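Flirnance Leave and Absence Module
Section 4: Setting Up Leave Requests

Complete Section 3 (Employee Records) first. You need an HR Administrator login. Changes made here apply to all locations linked to your account.

4.1 Create a leave type

1. Open Settings and select Leave Types.
2. Click Add New.
3. Enter a name that employees will recognize, such as Sick Leave or Jury Duty. The name can hold up to 60 characters.
4. Choose Paid or Unpaid.
5. Select the approver group.
6. Click Save. The new type shows as Draft until you publish it.

Note: Two leave types cannot share a name, even if one is archived.

4.2 Add a cover note
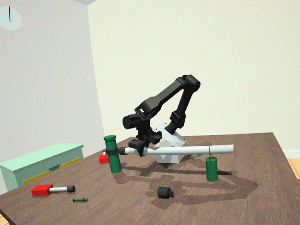 A cover note tells the approver which duties need a substitute while the employee is away. Employees fill it in on the second page of the request form. Keep notes short and name the task first, then the equipment. An employee who looks after a bench like the one with the black arm and the white tube could write "Robot arm, tube handling" and leave the details to the supervisor. Notes are limited to 200 characters and can be edited until the request is approved.

1. In Leave Types, open the type you created.
2. Turn on Cover Note.
3. Choose Optional or Required.
4. Click Save, then Publish.

Caution: Do not allow medical details in cover notes. Everyone in the approver group can read them — including stand-in approvers.

4.3 Import opening balances

1. Export balances from your old system as a CSV file.
2. Check that each row has an employee number, a leave type and a balance in hours.
3. Go to Balances, then Import, and select the file.
4. Review the preview. Rows with errors are marked in red.
5. Click Confirm.

Error 296 means the employee number was not found. Error 1030 means the leave type is still in Draft.

Caution: An import overwrites existing balances. Download a copy before you confirm.

Customers moving from Tuslow should use the converter under Import Tools — the column order is different.

Continue to Section 5: Approver Groups.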